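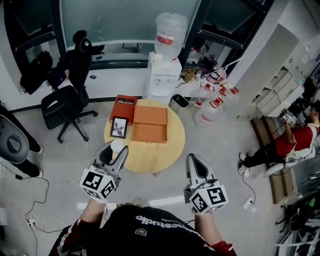
Aurelia Neagu manages the shared floor at Salunstead, a rented office with 103 registered users. The water corner is the part of the job she gets asked about most.

"We went through 2,287 liters last year," she said. "Every jug comes up by elevator and gets stored on the floor. I don't allow stacking."

The dispenser takes one inverted jug at a time. Neagu wipes the neck before each change and cleans the tap every 8 weeks. Spare jugs stay near the wall partition, within a few steps of the dispenser, so the carry is short.

The round table in front of it is a separate matter. Mircea Stoica, who handles supplies, wants it kept for unpacking only.

"A box gets opened there, the contents get checked against the order, and the box leaves," Stoica said. "Four hours is the limit. After that I move it to the Noltbridge storeroom."

Neagu disagrees on the limit. "Small items can stay until evening. A picture frame takes up very little room."

They do agree on cables. Both want the runs across the floor taped down by December, starting with the one by the table.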